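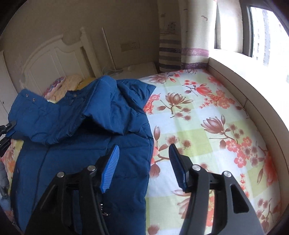 Section 4. Recording Garment Demonstrations with the Hand-Held Gripper

4.1 Purpose

This section sets out the procedure for recording demonstrations with padded outerwear in furnished rooms. The recordings are used to train the Paiva folding policy, which learns directly from the view of the wrist camera and the opening of the jaws. Operators should complete Section 3 (calibration) before proceeding.

The Primurholm study group adopted home recording after a policy trained only on bench data performed poorly on patterned bedding. The current collection comprises over 4,000 demonstrations. Results are reported separately for thin garments and for padded garments, as the two differ in how they respond to a grasp.

4.2 Preparing the Room

1. Use the bed as the work surface. Leave the sheet, pillows and blankets as the household keeps them. Printed sheets are acceptable.

2. Leave the curtains as found. Daylight from a window is permitted, including strong light on one side of the bed.

3. Lay the jacket on the bed. It may be crumpled, folded over or spread out. Vary the starting state between demonstrations.

4. Open the jaws fully and confirm that both finger pads are visible to the camera.

Note: Do not iron, brush or otherwise prepare the garment. The starting state forms part of the data.

4.3 Grasping and Lifting

5. Start the recording and hold the gripper still over the bed for 2 seconds.

6. Lower the open jaws to the fabric. Approach a hem, cuff or placket where one can be reached. Quilted panels compress under the pads and may slip out of a shallow grasp.

7. Close the jaws at a steady rate. Fabric bunched between the fingers is acceptable and should not be corrected by hand.

Caution: Keep zipper teeth and snap buttons clear of the finger pads. Repeated closing on metal parts will wear the ribs and change the friction of the grasp.
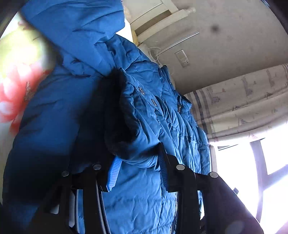

4.4 Spreading and Release

8. Draw the garment toward the open side of the bed in a single motion. If the hood folds over the body of the jacket, continue the demonstration and mark it "hood over" in the Zomis log.

9. Open the jaws and withdraw them along the line of approach. Do not sweep sideways.

10. Hold the open gripper above the garment until the end tone sounds. The final view is used to score the result.

Scoring is carried out by two reviewers who work separately. Each assigns a spread grade from the final view, without access to the operator's notes. The method was drawn up by Beatriz Guerreiro and revised by Tâm Phan in August, when the grade for partly folded garments was divided into two levels. 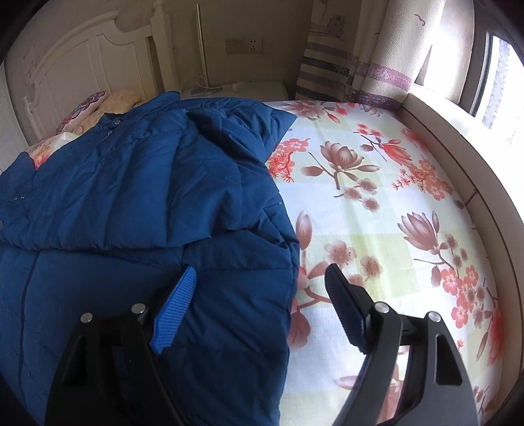 A garment with a layer still folded over its body is given the lower of these levels, even if the panels beneath it lie flat. Reviewers should judge the outline of the garment first and the wrinkles second. Dark fabric can hide a fold, and where the two grades differ the demonstration is passed to a third reviewer.

In the padded garment trial, 900 demonstrations were held back for testing. The policy trained on home recordings received higher spread grades than the bench policy on every sheet pattern tested. It remained weakest on jackets with hoods.

4.5 Ending a Session

11. Stop the recording, close the jaws and set the gripper on its stand.

12. Transfer the files to the Sirach server before changing garments. Files from different garments must not share a folder.

Was this page helpful? 4 comments | 2 shares

Related sections
Section 3. Calibrating the Jaw Opening
Section 5. Reviewing and Grading Final Views
Replacing Worn Finger Pads
Zomis Log: List of Accepted Marks

This site uses cookies to remember your language and manual version. By continuing to browse, you accept their use. Cookie settings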